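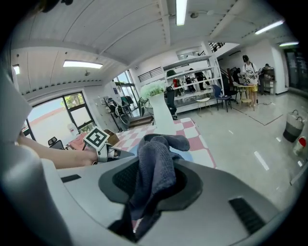

Groltel terry cloths, pack of 9, dark blue-gray. Had them since December, used pretty much every day, so quick review before I forget what I wanted to say.

Short version: good cloths, bad labels, would buy again in this color. Maybe not in white.

Bought from Hodley. Came folded in a paper band, no plastic, nice. Smelled a bit of the warehouse until the first wash. Wash them before you use them, seriously. First load left blue fuzz on everything else in the machine including a good shirt. Second load, much less. By the fourth I stopped picking lint off things.

Thickness. Medium. Thicker than the Bogale ones I had before, not as thick as a bath towel. They bunch up easy in the hand and the loops have some grab to them, so crumbs come up instead of getting pushed around. Folds ok. Doesn't stay folded very neat, the corners drift, if you're the type who wants a perfect stack on the shelf you'll be annoyed. I roll mine now.

Water: soaks up a spilled glass in one go, fine. Coffee too, and on the dark ones you can't see it after. Slow to dry tho. Hang them properly over a rail, don't leave them in a heap by the sink or they go sour overnight. Learned that one twice.

Not for glasses. Leaves bits. Get a flat weave for glasses.

Tablecloths: we keep a pink and white checkered one on the big table and I was worried about dye coming off when dabbing at wet spots. After the first two washes, nothing. Before that I woudn't risk it. Also ok for wiping under a flower vase, you know the ring of water you get, one corner does it.

Pale floors, same story. Fuzz shows up on a light gray floor like you wouldn't believe, so shake them outside the first couple weeks.

Edges have held up. One has a loose thread at the corner, I cut it and it hasn't run. The labels though. Big stiff scratchy thing sewn right into the side seam, too close to cut clean, so you either leave a stub that scrapes your hand or pick the stitches out. I picked out the stitches on all of them, which took most of an evening and I am still mad about it.

Shrinkage, a little, mostly lengthwise. Page says fine up to 300 washes, no idea, ask me in a few years. I do them warm with no softener. Softener kills the soak, had that with the Bogales.

Price was 20 for the pack, which seemed ok. Fanholm sells something close for less but thinner and only in beige.

Four stars. Would be five without the labels. Hodley page has 1,077 reviews and alot of them say the same thing about the labels so maybe someone over there will read one.

Contact us | Shipping and returns | © Hodley Home Goods | Back to top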